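July 15, 2021
Gripper comparison in sim, lever handle task

Goal for today was to get the parallel-jaw model through the door task with the same controller settings we used for the Prolby three-finger hand, so the two sets of runs can sit side by side. Mavis Pennington wants numbers before we decide which one goes on the real arm in October.

Setup: Fullero arm model, wrist camera at the default mount, controller build 2540. Nguyen-Tran friction values for the finger pads, same as the three-finger runs. Handle start angle randomized slightly per episode. No changes to the reward or the reset.

Ran 291 episodes overnight with the parallel jaw. Log is in the shared folder under nustenon_lever. First pass through it:

- Approach is fine. The arm gets in front of the door every time and the path is smoother than with the three-finger hand, probably because the palm is lighter in the model.
- Most failures are at contact. The jaws close on the bar near its free end, the handle starts to turn, and the pads slide off before the latch clears.
- Two episodes stopped on joint limit at joint 6. Both had the wrist rolled the long way around. Need to clamp roll in the planner.

Tried closing the jaws only partway and pushing down on the bar with one finger. Works better than a full grasp in the few I watched, but the finger tends to walk outward as the handle turns. Have not run a full batch of this yet.

Collision mesh for the handle is still the coarse one. I swapped in the finer mesh for a short test and the step time went up enough that I put the old one back. Mavis thinks the coarse mesh is giving us false slips. Could be. She is going to check the contact normals on the bar.

Controller gains: left position gains alone, dropped the wrist stiffness by one notch. Less chatter on contact. Keep this for the next batch, and rerun the three-finger hand with it too or the comparison is no good.

To do: roll clamp, batch with the one-finger push, pad width 2 mm wider on the jaw model, rerun Prolby hand. 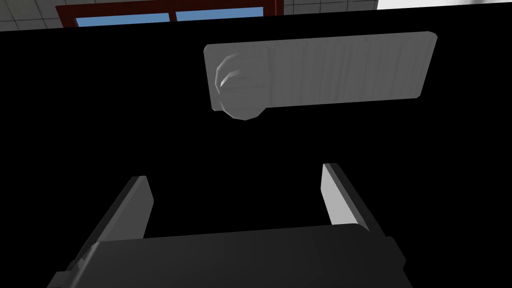
Pre-grasp pose needs its own fix before the next batch. The planner picks it from the handle center plus a fixed offset, and I never retuned the offset for the shorter fingers. With the jaws open and the fingertips still short of the handle, they are lined up more or less under the hub end of the lever, and a grasp that close to the pivot gets very little leverage. I will move the target toward the free end and log fingertip distance at the moment the close command goes out.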